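Shared spaces > Looking after the building > Questions and answers

The Snack Top: your questions answered

If you've moved in lately you'll have noticed that Rullbridge runs on snacks. We have a corridor, a staircase, plenty of doors and one shiny black surface where people leave things to eat, and it's that last one I get asked about most. I'm Ctibor Charvát, I look after the shared areas on the ground floor, and I love this job more than is probably reasonable! These are the questions that come up again and again, with the answers as they stand this January.

Where is it?

Come in through the main entrance and look for the wooden staircase with the dark brown treads. The black top is right by it. If you've got as far as the white bin at the far end of the corridor, you've overshot, so turn round and come back.
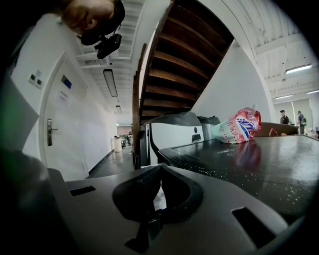 The black top by the stairs, with a bag waiting for takers.

Can anyone take something?

Yes, please do! Anything left out on the top is for whoever is passing. You don't need to sign for it or ask, and you don't need to have brought something first. If you work in one of the rooms off the corridor, or you're only here for a meeting, you're included.

What should I bring?

Whatever you like eating yourself. Crisps, crackers, biscuits, sweets, seaweed, dried fruit, odd things from a trip home. The bags with Chinese writing and cartoon faces on them always cheer me up, and I've found a few favourites I'd never have picked off a shelf. Sealed packets only, and nothing that has to be kept cold. If the label isn't in English, a sticky note with the main allergens (nuts, milk, egg, wheat, shellfish, sesame) is a real kindness. No sticky note? Then if you have an allergy, leave that one alone.

The top always looks dusty. Is that normal?

Sadly, yes. It's a glossy black surface, and every speck of white shows up on it as if it had been put there on purpose. A top like this can be wiped at 5 o'clock and look peppered again the next morning. Don't let it put you off. The packets are sealed, and you can always give yours a wipe.

How do I clean it without leaving streaks?

I've become a bit of a bore on this subject, so here goes.

Lift everything off first. People try to wipe round the bags and you end up with neat little islands of dust.

Pick up the dry bits with a soft dry cloth, folded so you have a clean side to turn to. Slow, light strokes, all in one direction. If you scrub at grit on a gloss finish you'll get fine scratches, and they catch the light for ever after.

Then use a barely damp microfibre cloth, with one drop of washing-up liquid in a bowl of warm water. Squeeze it until you think it's too dry, then squeeze it again.

Finish with a second dry cloth straight away – this is where the shine comes back, and it's very satisfying!

Please don't use kitchen roll (it sheds, and you'll be back where you started) or anything with bleach in it. Spray polish makes the surface lovely for an hour and then it holds on to dust like glue.

Where are the cloths?

In room 17, on the hook behind the door. The blue ones are for dry dusting and the yellow ones are for damp. Used cloths go in the bag underneath, and I take them home to wash on Fridays or whenever the bag is full.

Do the snacks have to stay in their box?

Not at all. If you've brought a whole box, open the flaps and leave it close by, then put a bag or two out on top so people can see what's going. I find a bag on show gets things moving, while a closed box can sit there for weeks with everyone too polite to look inside. 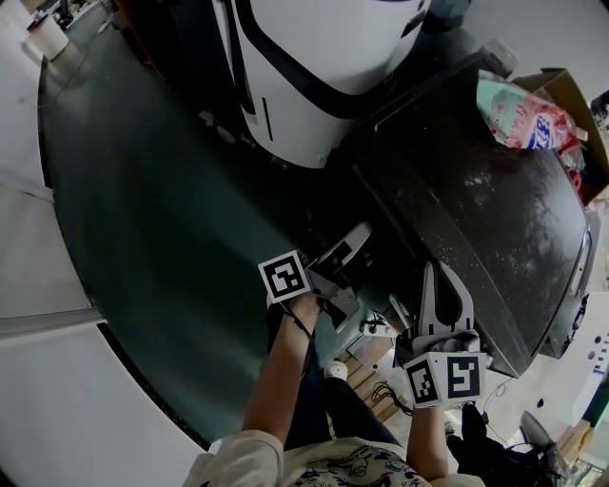 What happens to empty boxes?

Flatten them, please, and take them to the cardboard cage outside the back door. Check for a last packet first! I once rescued a whole bag of prawn crackers from a box that was on its way out. Plastic bags and wrappers go in general waste, as our collector, Jarnard, won't take the crinkly foil sort with the recycling.

Can I put other things on the black top?

A coffee for a minute while you choose, fine. Anything hot should have something under it, and anything wet should go elsewhere. Please leave bags, coats and laptops at your own desk. The same goes for the space under the stairs – we'd like to keep the way past it clear.

Half a packet was left open. Should I throw it away?

If you didn't open it, yes. I know it feels wasteful. If you opened it yourself and can't finish, roll the top down, clip it and take it back to your desk. Clips are in room 17 too, in the Climmont tin.

Is there a budget for this?

No, and I hope there never is. It all comes from people bringing a bit extra, and it works beautifully.

Who do I tell if something is spilt or broken?

Ring me on extension 130, or 101 if I'm not picking up. Crumbs you can deal with yourself, and you know where the cloths are now.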